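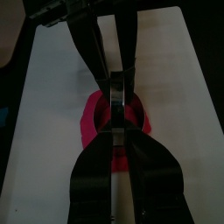

Pao-chu Poon fits and refits the fronts of tall utility cupboards, mostly for Setport, and her first remark concerned the screws. "People replace a knob and reuse the screw that was in the door. The new base is a different depth, so the screw bottoms out before the plate is seated. The knob feels tight for a fortnight, then it wobbles."

We spoke by phone on May 15, 2020. She had the Setport hardware schedule open and referred to it often. It covers white doors only, in a matte finish, and lists every pull, turn knob and hook by fixing type. Setport ordered 400 fittings under it, split between Khosravi and Taltik.

Poon prefers a knob with a bar grip to a plain round one where the door has a latch behind it. "A round knob gives you friction and nothing else. With a bar you have a lever, even if it's a short one. You can also see from across the room whether it's turned, provided whoever fitted it lined it up." Alignment is done with the latch closed and the bar vertical. She marks the vertical with a pencil and a small level, tightens the base, then checks the bar again, as the last quarter turn of the screw usually drags it off.

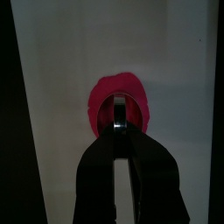 On finish, she is less particular. Polished metal shows fingerprints and brushed metal shows grease, and in her view the cleaning takes the same time. Colour on the door itself is another matter. Setport had asked for coloured markers so that cupboards could be told apart without lettering, and Poon agreed on the condition that each colour was saturated enough to read in poor light. "Pastels on white are useless at the end of a corridor. If you want pink, have a strong pink."

Her rule for adhesive markers is to clean the panel with diluted methylated spirits, wait until it has flashed off, and press from the middle outward. She does not use a heat gun near a painted door. Removal is done slowly with fishing line – never a scraper.
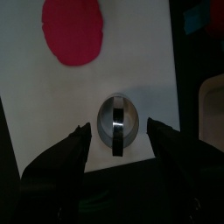
*Round metal knob with a black bar grip, on a white panel.*

I asked how the fittings are tested. Poon works each new knob through 200 turns by hand before signing off a batch, using a sample door clamped to a bench. In November she rejected 6 from one carton for play in the spindle. "You feel it before you can measure it. Then you measure it anyway, because the supplier wants a number."

Hooks get a static load overnight and no turning test. She specifies 2 screws for any hook that will carry a bag, and through-bolts where the panel is hollow.
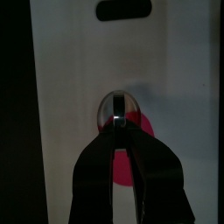 One Wemby fitter, sent these notes before publication, disputed the part on through-bolts. In his experience a spreading anchor holds just as well in a hollow door and leaves the inner face clean, and he has had more complaints about sleeves catching on bolt heads than about hooks pulling out.

Poon was unmoved when I read this to her. "Then use a dome nut. An anchor is fine until somebody wants the hook shifted, and you're left with a hole the size of your thumb." She does accept anchors on side panels, which are seldom altered. The revised schedule will list both, with the bolt as the default for doors.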